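January, afternoon. Pressure transmitter on the Clulberg rig, zero drift again.

Swapped the old loop supply for the Jiltik one before starting, so the supply is out of the question now. Unit powered up at lunch and left alone until the reading stopped creeping. Zero at 4.02 mA with both ports open. Ran it up to full span and back down in steps. Up and down readings agree well enough that I'm not worried about hysteresis. The offset is there at every point, same sign, so it looks like plain zero shift and the span can be left as it is.

Trimmed zero, waited, checked again. Held for the first hour, then started wandering when the heater on the rig came on. 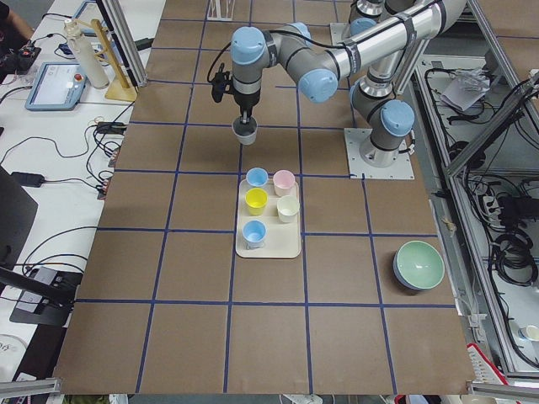

Is the drift coming from the sensor or from the wiring? Most likely the wiring, going by the swap test: the spare transmitter on the same cable wandered the same way, and the original on a short bench lead sat still.

Shield was grounded at both ends. Lifted it at the rig end, kept it at the panel. Noise on the trace dropped right away. The slow wander is smaller but still there, so the shield was only part of it. Terminal block next to the heater gets to 40 °C or so – two of the screws took a good quarter turn. Retightened all of them and moved the block to the other side of the bracket.

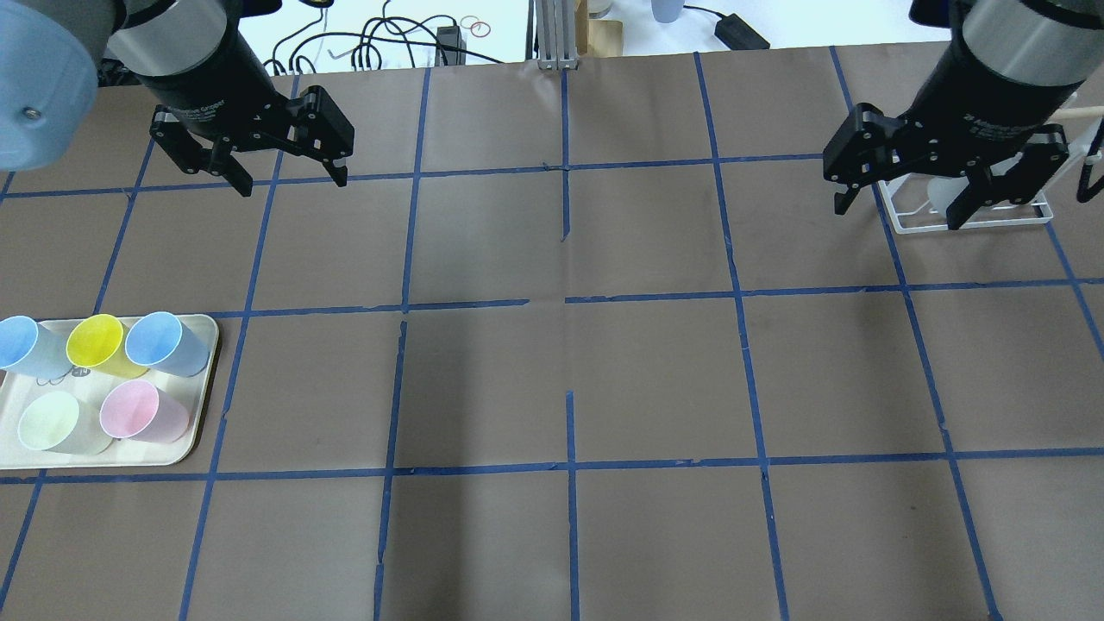 Roswitha Thiele

Second run with the block moved. Heater set to 70 °C, left on for 2 hours, logging the whole time. Zero stayed inside the tolerance on the sheet. I'd still like an overnight run before signing it off.

Radka Kolev has the Ova calibrator until tomorrow, so the readings above are all from the Omerović meter. Its certificate is still good, but repeat the end points on the calibrator before they go in the record.

To do:

- overnight log, heater cycling
- new ferrules on the panel end, the old ones are crushed
- label the spare, it went back in the drawer without a tag
- update the loop drawing – it still shows the shield tied at both ends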